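GRURNVILLE, 20 February 2020. The Metis Surgical Robotics Working Group today published a code of practice for robot-assisted suturing. The code covers training, instrument checks, recording and the handover of control between a surgeon and an automated system. It is free to download and takes effect in March.

The document is called the Prostcombe Code, after the training center where it was drafted. It applies to teaching labs, research groups and device makers that carry out suturing with robotic instruments outside of patient care. Hospitals may adopt it as part of their own training rules, but it does not replace any law or license that already applies to them.

"Labs have been writing their own rules and keeping them in a drawer," said Timothée Marchal, who led the drafting. "One site calls a stitch finished when the knot is tied. Another waits until the tails are cut. You can't compare results between those two sites, and you can't move a trainee from one to the other without starting over."
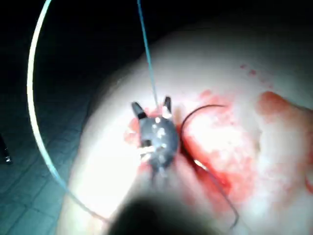

The draft went out for comment last year and drew 300 responses. Most asked for clearer wording on who is in control at each step. The final text requires that one named operator hold the stop control for the full session, including any part of the work done automatically. That operator may not run a second station at the same time.

The code is divided into 9 sections. The main requirements are:

- Instruments are inspected before each session, and jaws with visible wear are taken out of use.
- Every needle is logged in and logged out. A session can't be closed while a needle is unaccounted for.
- Camera views are checked before work begins. If glare or shadow hides the needle tip, automated motion stops until the operator can see it.
- A stitch is recorded as complete when the knot is secured and the tails are trimmed.
- Handover between manual and automated control is spoken aloud and entered in the session log.

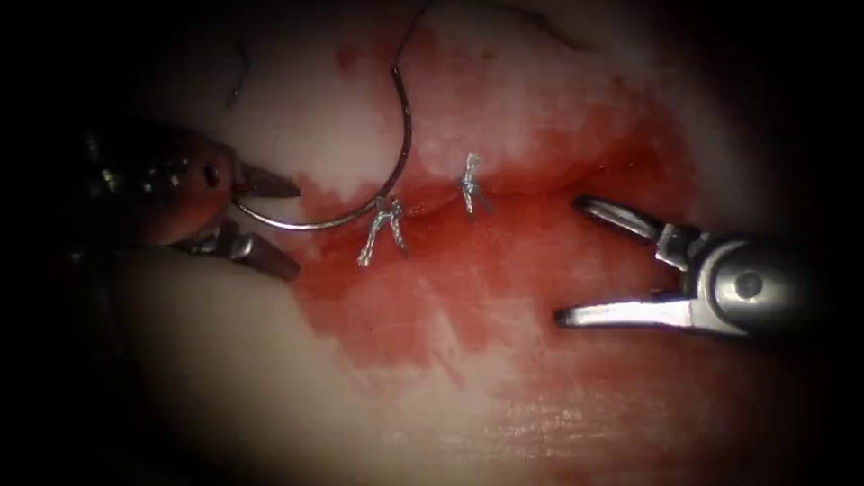
Sites must also keep their recordings for 2 years and make them available to a reviewer on request. Failed stitches are to be kept with the rest. Several groups had asked for permission to delete them, and the working group turned that down.

"A dropped needle or a torn edge is what a reviewer most needs to see," Marchal said. "If a site only sends us the good ones, we have learned very little about that site."

The working group tested the recording rules against a set of 3,134 logged stitches before settling on the final wording. The section on camera views was rewritten as a result, with separate checks for fixed cameras and for cameras mounted near the instrument.
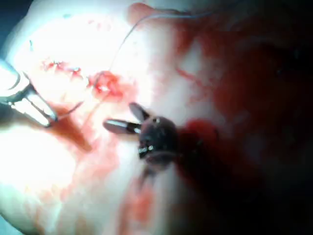 *Two robotic instruments at work on either side of a bleeding puncture site, with a suture thread near the jaws at left.*

Lloyd, the group's review office, will handle questions and site visits. Visits are voluntary during the first year. Sites that want to be listed as following the code must send in a signed statement and one complete session log.

The full text, a blank session log and a checklist for operators are available from the working group's office in Grurnville.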